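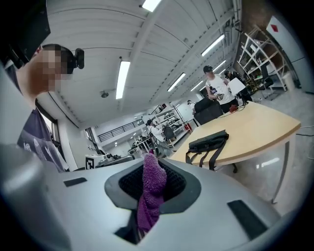 I had been meaning to visit the Molon workrooms ever since Anjani Siregar mentioned them to me in November, and I'm so glad I finally went. Molon finishes and packs household textiles, mostly towels, washcloths, and cleaning cloths, and four times a year they open the doors and let anybody who signs up come in and get their hands on things. I love this kind of afternoon. I have been known to drive a long way to watch a loom go back and forth, so you can imagine how easily I was talked into this one.

The address is 1703, but the number is painted on the side of the building that faces the parking lot, so I went past it twice. Once you're inside it's simple enough. You go up one flight and through a set of double doors into a long, bright room with a white paneled ceiling and rows of fluorescent lights, the kind of light that lets you see every loose thread. There were light wood tables on white metal legs, and I set my coat down and started talking to people right away, as I do.

Sugeng Raju led our group. He has worked with terry for 17 years and he talks about it the way my uncle talked about tomatoes. The first thing he wanted us to learn was loop height. A short, tight loop gives you a cloth that dries fast and scrubs well, and a long, loose loop gives you that fuzzy softness everyone reaches for in the store (me included!). He had us close our eyes and sort a stack by feel, and I put two of them in the wrong pile — I would have sworn they were the same cloth.

After that came folding, and I could have stayed there until dinner. Their line called Botel is folded in thirds and then rolled, and the Garcia towels are folded in half, in half again, and then turned so the hem is hidden. I have folded my towels the same way since I was ten years old, the way my mother did, and it was a little humbling to have a patient young man undo my corner and show me how to start over. Anjani was much quicker at it than I was. She says it's from years of folding for guests.

We talked a good while about color, too. The purples are hard, Sugeng told us, as they drift toward red or blue from one batch to the next, and a purple washcloth that looks perfect by a window can look quite different under the ceiling lights. They keep a swatch from each batch in a binder and check the new ones against it. One lady asked whether you can wash a new purple cloth with white ones, and he said please wash it alone the first few times, and use less soap than you think you need.

Tea came out at the break, along with some very good almond cookies, and there was a small sale shelf by the door with seconds from the Turkex order. I bought six washcloths and a bath mat I had no real need for. The mat has a wobble in one edge that I can only find when I go looking for it.

If you'd like to go, wear comfortable shoes, and bring a bag for the sale shelf. The next open afternoon hasn't been announced, but there's a sign-up sheet at the front desk and Anjani and I are both on it.

Posted Dec 25, 2019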